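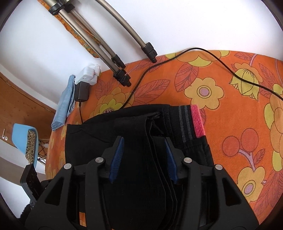 ## Print room: changes to the relief and intaglio area

The relief and intaglio area at Lillville reopens in September with a different layout and a changed booking system. Members who last printed before July should read this item before reserving a press, as several of the old instructions posted on the wall are no longer valid.

### Presses

The larger etching press has been moved to the north wall and leveled. Its bed had been out of true along the long side, which explains the pale left margin many of you reported on full-sheet prints. Tetsuya Kinoshita reset both micrometer gauges after the move. Any pressure settings written in your notebooks before the move should be treated as void. Start light, pull a proof on newsprint, and increase by a quarter turn at a time on both sides.

The small press is unchanged. It takes plates up to the width of the bed less one inch on each side. Linocuts mounted on board may be run on it, provided the runners are the same height as the block. Do not run unmounted wood type on either press.

Blankets are now stored flat in the drawer under the paper cutter. The order on the press is sizing catcher against the paper, then cushion, then pusher. A damp sizing catcher goes on the rail overnight and is never left under the roller. Release the pressure before you leave.

### Inks and cleanup

Oil-based inks are cleaned with vegetable oil first and then dish soap. Mineral spirits have been withdrawn from general use and are held in the locked cabinet for removing hard ground. Ask the monitor on duty for the key.

Water-washable relief ink is now stocked in black, sepia, and a transparent base. It behaves differently from the old oil black in two respects. It skins over faster on the slab, and it needs less pressure to print a solid. On dry paper over 250 gsm it tends to show a mottled surface unless the sheet has been lightly dampened.

Rags go in the lidded metal can, opened out and not balled. The can is emptied every evening at 9:00.

### Acid room

Copper is etched in ferric chloride in the vertical tank. Zinc and aluminum go in the copper sulfate tray on the opposite bench, and the two metals need separate baths. Plates for the wrong bath have twice contaminated a fresh mix this year, so the trays are now labeled on the front edge and the lids are color coded: yellow for copper, gray for zinc, white for aluminum.

Test strips etched at five-minute steps are pinned beside each bath, with the mixing month written on the back. Times lengthen as a bath ages. If your plate falls more than one step behind the strip, write it in the log.

### Archive drawers

Paavo Lahtinen has finished the first pass through the plan chests. The archive now lists 2,603 prints, of which 642 have no artist recorded. Most of the unattributed sheets come from the exchange portfolios with the Hirkisari workshop and carry only a pencil edition number and, in some cases, a blind stamp in the lower right corner. If you took part in either of the 2 exchanges, please look through the contact sheets at the front desk and initial any print you can identify. Include the process if you remember it. Aquatint and lithographic wash are hard to tell apart in the thumbnails.

Prints are not to be removed from their folders without gloves. Interleaving tissue is replaced when it has yellowed, using the unbuffered stock from the top shelf. Imani Okoth holds the list of sheets with foxing or old tape and will decide which are sent out for treatment.

### Booking

Reservations have moved to Numora. Your old login does not carry over. Register with your member number, then complete the press induction form, which Ozan Ekinci countersigns. Until it is countersigned you will see the presses listed but will not be able to select a time.

Slots are three hours, and each member may hold 2 at once. A slot not claimed within thirty minutes is released. Editioning blocks of a full day are still arranged by email.

### Portfolio call

The next portfolio has the working title *Bang* and is open to any relief or intaglio process. Image size is up to 8 by 10 inches on an 11 by 14 inch sheet, portrait or landscape, with no chine collé over the plate mark. Digital layers are accepted if at least one layer is printed by hand. Sign in pencil below the image, edition number at left. Barış Ersoy will take proofs at the desk until the end of October, and the edition size will be set once the number of entries is known.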